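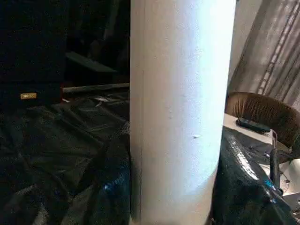 I failed my first drawing class over an egg. I'd drawn a lovely neat outline, coloured it in an even grey, and my teacher, Adwoa Dogbe, held it up and asked me why I'd made a pebble. What I'd missed was the shading, and it's what this whole chapter is about. A plain white cylinder is the best place to begin, lit strongly from the right: the lit half goes a pale bluish white, the left side slides off into soft grey, and your eye says "round" before you've had time to think about it. No outline needed!

Chapter 2
Light, Shade and Round Things

Search this book Go

You'll want a soft pencil, a rubber and a lamp you can move about (mine is an old Tikkanen with a wobbly neck). Turn off the main light. Put something pale and simple on the table, then squint at it until the small marks vanish and you're left with big patches of light and dark.

Draw those patches first. I mean it – leave the edges alone for now. When I began I'd spend 14 minutes on an edge and two on the shadow, and everything came out flat as a biscuit.

Then look at the background. White paper seems dull until you put something dark beside it, and suddenly it glows. We'll try that in Exercise 2, and again with fruit, which is harder (and tastier).

Contact us | Copyright Moledness Books | Back to top

Related chapters
Holding a Pencil Without Cramp
Drawing Glass, with Nana Zakaria
Shadows on Cloth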